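The Tollanley Police Department closed its night desk in September, and calls placed after 10 p.m. now go to the county dispatch center in Bivier. The change affects almost 400 households on the east side.
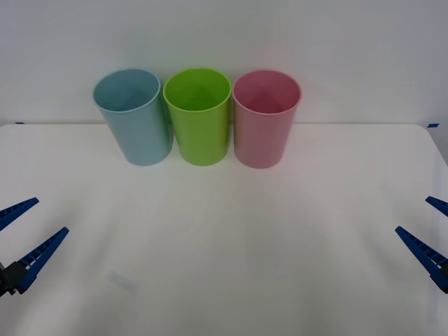 Burglary reports in the district rose by 40 over the same period a year earlier. The department has assigned two additional patrols to the Zuneo Avenue corridor and expects to review the arrangement in the spring.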